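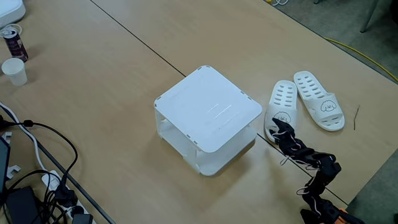
Small two-tier rack, white plastic, and the house slides

Will a little plastic two-tier rack hold up as a shoe stand by the door?

Posted by Siham Yammine in Home and Storage

Hi everyone! I've been on a real tidying kick since May and I'm down to the last corner, the entry. It's a narrow strip of floor between the front door and the closet, and right now it collects every pair of house slides we own. I love slides (the ones with the dog faces on the straps make me smile every single morning) but they do get kicked all over the place.

I have one of those low white plastic stands, the kind with slots across the top and a second level underneath. It came as the Binine two-tier in a moving box from my sister and it has been sitting around without a job. My idea is one pair on top, one pair below, right next to the door. I put it on the table with a pair of slides next to it so I could think about sizes before I commit.

Three things I'd love to hear about. Do slides stay put on a slotted top, or do they skate off when you drop them in a hurry? Does anybody use the lower level for shoes, or is it too low to be handy? And does white plastic look grubby after a month by a front door? We have gravel outside, so grit is a fact of life here.

I'm open to other ideas too, as long as nothing has to be drilled. We rent, and the wall by the door is some kind of crumbly plaster that eats screws. Thank you all in advance, this site got me through the linen closet and I'm still thrilled with it!

Dale Dhillon
Replied in the evening, 9 people found this helpful

Oh, you've come to the right person, I have had a stand like this by my back door for ages and I love it way more than a plastic shelf deserves!

Slides first. They sit fine on a slotted top as long as you put them across the slots and not along them. If the sole is really smooth underneath, cut two strips of rubbery shelf liner and lay them on the top. The liner comes off for washing and you can trim it with kitchen scissors. I bought a roll of the Asley liner and I'm still using the same roll - it has done the rack, two drawers and the tray under the cat's bowls.

The lower level is the best part, in my opinion. Slides are low, so they go in easily. Sneakers depend on your rack. Measure the gap before you get your hopes up, and measure it at the lowest point, where the top panel has any kind of rib or lip underneath. My everyday sneakers fit with a bit of a shove. My winter boots live somewhere else and always will.

On the grubbiness: white plastic by a door does show grit, and I've come around to liking that, because I see it and I wipe it. A damp cloth and a drop of dish soap does nearly everything. For the slots I use an old toothbrush, once in a while, with the rack in the bathtub and the shower running on it. Let it drip and put it back. Skip scouring powder and those scratchy green pads! They dull the surface and then the dirt has something to hold on to. I learned this on my first one, which went from glossy to sad in one afternoon.

With gravel outside I'd put the whole thing on a boot tray. Mine is a Dinu tray with a raised edge, and all the grit lands in there instead of wandering down the hall. When it's full of little stones I carry it out and tip it over the flower bed. My tray is a bit longer than the rack, and the leftover bit at the end has turned into the spot for whatever is too muddy to go on a shelf.

One more thing, put the pair you wear most on TOP. I had mine below for weeks and everyone just stepped out of their shoes right in front of the rack.

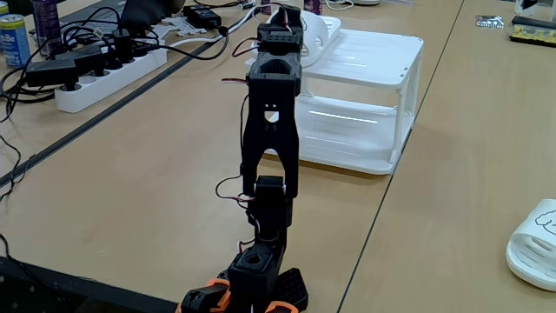 Can two of these racks be stacked to make four levels?
Only if they're made to lock together, with feet that drop into matching notches or pegs. Two that just rest on each other will slide when somebody bumps them, so by a door I'd stand them side by side.

Forgot to add about weight. Shoes are no problem at all. What you don't want is somebody using it as a step to reach the coat hooks, or sitting on it to tie laces. We have a rule about that now and a proper stool next to it.

plasterwall59
Replied the next morning

I tried one and went back to a basket. Four people in the house and two levels was never going to cut it. If it's only the two of you it would probably be OK. Basket holds more but you do have to dig.

Follow-up from Siham Yammine

You two are wonderful! There are two of us, so the two levels should do it, and I already had a scrap of liner left over from the linen closet. I laid it on the top, dropped a slide on it from waist height like I do when I'm carrying groceries, and it stayed right where it landed. Very pleased with that.

Dale, I measured under the top like you said and my sneakers won't go in, but both pairs of slides will. The sneakers are moving to the bottom of the closet, where there's a gap anyway next to the vacuum.

I'm going to look for a tray next. I drew the entry up in Plandico to see how long I can go before the door hits it, and I have more room than I thought, so I may get one long enough for the umbrella as well. Does the raised edge on yours get in the way of sweeping, or do you just lift the whole thing?

Dale Dhillon

Just lift it, rack and all! Take the shoes off first though. I didn't, once, and I was fishing a slide out from behind the radiator with a broom handle.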